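Skeltville Shared Workshop
Home | Projects | Tool Wiki | Open Nights | FAQ | Join
Print this page | E-mail this page

THE TWO-GRIPPER BUILD: FREQUENTLY ASKED, OCCASIONALLY ANSWERED

Maintained by Oluf Holst. Mechanical complaints go to Barış Şimşekoğlu, who designed the fingers and has to live with them.

What does it do?

It picks up toys. So does a four-year-old, on a good day and with bribery, but we are trying to get an arm to do it, and first somebody has to show the arm how. You hold one gripper in each hand and tidy.

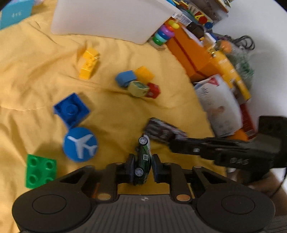
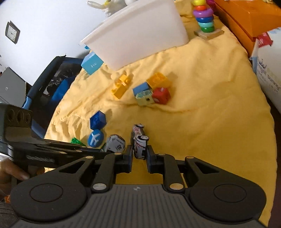
Toy cars in the grippers, with the yellow cloth, blocks and stacking rings behind.

Why toy cars?

They are small, shiny and shaped by people who hate flat surfaces. Blocks are polite. A car rolls, tips, or leaves sideways under the bin. If the fingers can hold a car by its doors, they can hold most of what ends up under a couch.

Why is the cloth wrinkled?

We ironed it once, in August. The grippers got very good at ironed cloth.

Can I build one in my kitchen?

Yes. Barış built the first pair in his, and the table still has the marks. You need a printer that can manage a long print without sulking, a small screwdriver, and patience for linkages. The parts list runs to 106 lines per pair, counting washers, and you should count washers.

Why do mine squeak?

You tightened the pivots until they felt solid. Back each one off a quarter turn. If it still squeaks, one dab of grease. Usilow, our previous set of arms, got a great deal more than one dab and is still sticky.

What happened to Dimex?

Dimex was the version with the stiff fingers. It could launch a marble the length of the shop. We kept the springs.

How many pickups have you recorded?

We have 1,889 in the log, of which 536 are marked "bad." Bad covers drops, double grabs, and the evening Oluf recorded with the left and right labels swapped. The target is 4,000. We picked it because it sounded like enough.

Does the arm work yet?

It works on the yellow brick. Ask again about the cars.

Do both hands have to be moving?

No. Park one if you like, but keep it off the other one's toy. Tugs-of-war go straight into the bad pile.

Where are the files?

On the shop drive, in the folder called Dissanayake. Use the newest finger file, which is the one without "final" in the name.

Can I borrow a pair?

Sign the sheet by the door and bring back both. A single gripper is a very elaborate salad server.

Contact: Skeltville Shared Workshop, front desk, evenings after 6
Copyright Skeltville Shared Workshop | Back to top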